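작업판 바닥 정리: 흰 판, 검은 매트, 작은 부품의 자리 잡기

작은 핀이나 원통형 부품을 다루는 작업대에서는 조립 자체보다 부품을 찾고 돌려놓는 데 시간이 더 든다. 아래는 Pelen 공방에서 쓰는 작업판 배치 기준을 정리한 것이다.

1. 매트
상판 위에 결이 고운 무광 매트를 먼저 깐다. 검은색이 무난하다. 밝은색 부품이 판 밖으로 굴러도 눈에 띄고, 조명 반사가 적다. 매트 모서리가 들뜨면 양면테이프로 고정한다. 스프레이 접착제는 떼어낼 때 자국이 남으므로 쓰지 않는다.

2. 작업판
흰색 직사각형 판을 쓴다. 긴 변 510 mm면 한 사람이 앉아서 끝까지 손이 닿는다. 판은 매트 중앙에 두고, 긴 변이 작업자에게서 멀어지는 방향으로 놓는다. 좌우에 팔꿈치 공간이 생긴다. 밀림이 있으면 판 뒷면 네 귀퉁이에 고무 패드를 붙인다. 패드 두께는 2 mm로 통일한다. 두께가 섞이면 판이 흔들린다.

3. 자리 표시
부품이 놓일 자리에는 윤곽선을 그린다. 원통은 원, 각재는 사각형으로 표시한다. 선은 가는 유성펜으로 긋고 20분 이상 말린 뒤 사용한다. 지름이 다른 부품은 원도 크기를 달리해 나란히 그린다. 글자 라벨은 넣지 않아도 된다. 윤곽선만으로 빠진 부품이 확인된다.

4. 받침판
세워 두어야 하는 핀은 구멍 뚫린 작은 받침판에 꽂는다. 구멍 지름은 핀보다 약간 크게 잡는다. 꼭 맞으면 뺄 때 받침판이 함께 들린다. 짧은 핀은 한 받침판에 나란히 꽂고, 굵기가 다른 핀은 간격을 벌린다.

5. 눕혀 두는 부품
긴 원통은 판 한쪽에 평행하게 눕힌다. 굵은 것과 가는 것의 방향을 맞춘다. 구르는 경우 테두리가 있는 틀 안으로 옮긴다.

6. 색
판과 받침은 흰색, 부품은 파란색처럼 한 가지 유색으로 나누면 구분이 빠르다. 부품 색이 여러 가지면 크기 구분이 오히려 늦어진다.

7. 청소
작업 후 판은 중성세제를 묻힌 천으로 닦는다. 알코올은 유성펜 선을 지운다. 매트는 금요일마다 걷어 먼지를 턴다. 구멍에 낀 가루는 마른 붓으로 빼낸다.
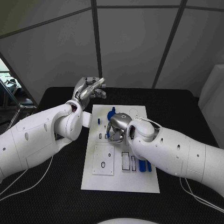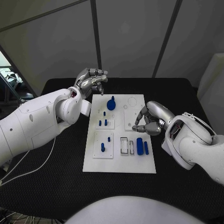 검은 상판 위의 흰색 작업판과 파란색 부품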